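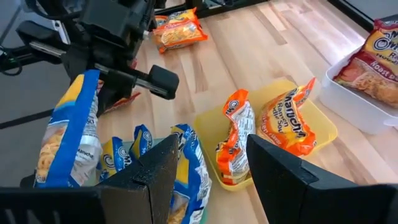
Lecture 7: Collecting demonstrations by teleoperation

A demonstration is a time-ordered record of what the operator commanded and what the robot measured while a task was carried out. Everything the learned policy knows about the task comes from that record, so most of this lecture deals with how the record is made. The running case is sorting packaged food on a bench with two arms. From the wrist, orange ramen packages lie in a translucent yellow tray between the two fingers, and blue ones sit in a teal-green tray to the left, their wrappers crumpled. Wrinkled film is a poor target for a fixed grasp table: the graspable edge changes from one package to the next, and the operator picks it by eye. We want that choice in the data.

7.1 Two ways to demonstrate

Kinesthetic teaching. The operator holds the arm and moves it through the task with the motors in gravity compensation. Contact forces are felt directly and no second device is required. The disadvantages are that the operator's hands and body enter the camera views, and that guiding two arms at once is tiring and imprecise. The recorded joint positions also include the effect of the operator's push, which will be absent at run time.

Remote control. The operator moves an input device and the robot follows. The input may be a joystick, a tracked handle, or a smaller arm with the same joint layout (leader and follower). Camera views stay free of the operator. The cost is delay, and, on most setups, the loss of touch. Operators compensate by slowing down near contact, and the policy will learn that slowing down too.

For the bench exercises we use leader and follower arms throughout. The controller is the Arkarow package described in Handout 2.

7.2 What is recorded

Each episode contains joint positions for both arms, the commanded joint positions, gripper opening, and the camera streams, all stamped with one clock. Record commanded and measured values separately. With a soft wrapper between the fingers, the commanded opening is smaller than the measured one, and the difference is the only trace of grip force you will have.

An episode begins when both arms are at the start pose and ends when both have returned to it. Do not trim the pauses by hand. If an operator stops to think for several seconds, mark the episode and let the filtering script decide.

7.3 Cameras

Two kinds of view are used. The wrist view moves with the hand and shows the target at close range. It gives the best information in the last part of a reach, but the fingers hide part of whatever is nearest to them, and the other arm may enter the view at any moment. The fixed view is meant to give the layout of the whole bench and the relation between the arms.

Neither view should be assumed good because the stream is running. A frame can arrive on time, at the right size and with a valid stamp, and contain nothing that the policy can use. 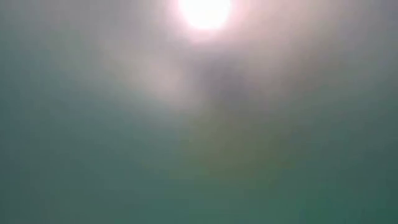

Figure 7.2. Fixed view with light source, pinkish halo and teal-green haze. No arm, table or package can be made out.

The logger accepts a frame like Figure 7.2 without complaint. Simple brightness limits may pass it as well, as the mean level is moderate even though the light source is close to pure white. A better test is local contrast: divide the frame into blocks, compute the variance of each, and reject the frame if too few blocks exceed a threshold. Compression artifacts add a small amount of variance in smooth regions — set the threshold above that level.

Consider what happens if such frames are kept. During training, the fixed view carries no information about the task, so the network learns to rely on the wrist view. If the fixed view is clear at run time, its features fall outside anything the network has been trained on. The resulting errors are hard to trace, and the training loss gives no warning of them.

7.4 Worked numbers

The Trultville set, prepared for this course by Kamonchanok Inthanon, holds 300 episodes. The contrast test and a check for missing joint data removed 83, leaving 217. Report both figures in any write-up. A success rate quoted without the rejection count cannot be compared with anything.

Episodes in the set are capped at 2000 control steps. Those that reach the cap are kept but flagged, and the flag is stored with the episode header.

7.5 Exercise

Work in pairs, one operator and one recorder. Exchange places halfway through.

Open a sample frame from every camera before the first episode and again after the last. Record a short set of transfers from one tray to another, using at least two starting arrangements. Plot commanded against measured gripper opening for one grasp and mark first contact. Run the contrast test with two thresholds and compare the rejected frames.

Submit the plot, the rejection counts and one page of comments to Niamh Nic Giolla by the first lab session in February. Groups using the Grulton bench should state this on the cover sheet, as its gripper opening is logged in motor units and needs converting.

Reading: course notes by Ó Dubhghaill, the sections on time stamps and on operator delay. The derivation of the delay bound is optional.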